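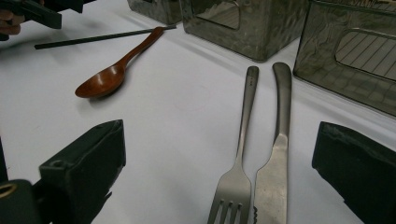 Utensils and storage containers on a white tabletop.

Severin Lanz has been sorting other people's cutlery for 3 years. He runs the kitchen inventory at Rillotach, a shared-housing operator with 71 furnished apartments, and every drawer has to match the list when a tenant moves in.

The list is short. Forks, knives, spoons, a wooden spoon, chopsticks, containers with lids. "The metal is easy," Lanz says. "Steel goes with steel, and the shape tells you the slot. The trouble is wood and plastic."

Wooden spoons are kept apart from the steel and are never put through the dishwasher. Lanz has them washed by hand, wiped and left on a rack overnight. "The finish goes first on the bowl. Once it is rough, the spoon is replaced. I don't oil them. We tried that in December and it took too long."

Chopsticks are stored in pairs, held with a paper band. A single one goes into a tray by the sink until its partner is found or the tray is emptied. "One chopstick is not stock," he says.

Table knives are checked on the serrated part. A scuffed blade stays in service; a bent one does not. Forks are laid flat and looked at from the side, which shows a raised tine faster than looking from the top.

Containers take the most time. Rillotach buys from two suppliers, Plastmont and Reisinger, and the lids do not interchange. Kilian Hauser, who handles purchasing, wants to move to a single supplier. "We had 261 containers on the shelf and could not close all of them," Hauser says. Lanz agrees on the principle but prefers to wear out the older stock first.

Sorting is done on a white table — dark ones hide crumbs and water marks, in his view. Everything is spread out with space between the pieces, checked, then packed by apartment. Containers are nested by size and the lids stand upright beside them. The fork tray goes in last.

The next set is for the Dirlow building, where the drawers are narrower and the wooden spoon has to lie diagonally.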